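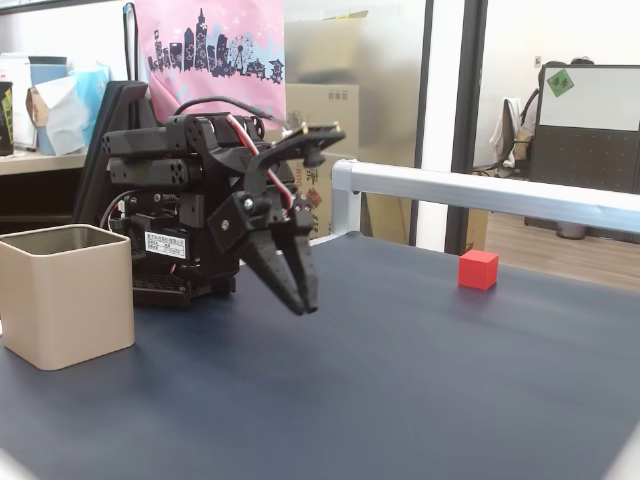

The blue table with the beige box and the red cube, tissues on the shelf behind.

From: Parisa Ghaffari
To: room-list
Subject: Re: small parts and the blue table

Ayman Bataineh wrote:
> Can we agree on what stays on the blue table and what goes
> back to the shelf? I spent half of yesterday evening looking
> for the rest of the cubes. Also, is the beige box for cubes
> only or for anything small?

Cubes only, please. The Plodar set had 12 when we bought it and I would like it to stay at 12. Screws and clips go in the Delorme drawer.

For the table I suggest one cube and the open box, nothing else. The tissues can stay on the wooden shelf, and so can the tall blue container. Cans and cups should go to the kitchen at the end of the day.

The dark top shows lint, so wipe it with a dry cloth. I ordered a spare cover from Fisau, 160 by 90 cm, which should arrive in March. Ayman, you asked about a second box as well. They come in packs of 2 and I can add one pack to the order if anybody else wants the other.

I'm in until 5 pm if you want to go through the drawer together.

Parisa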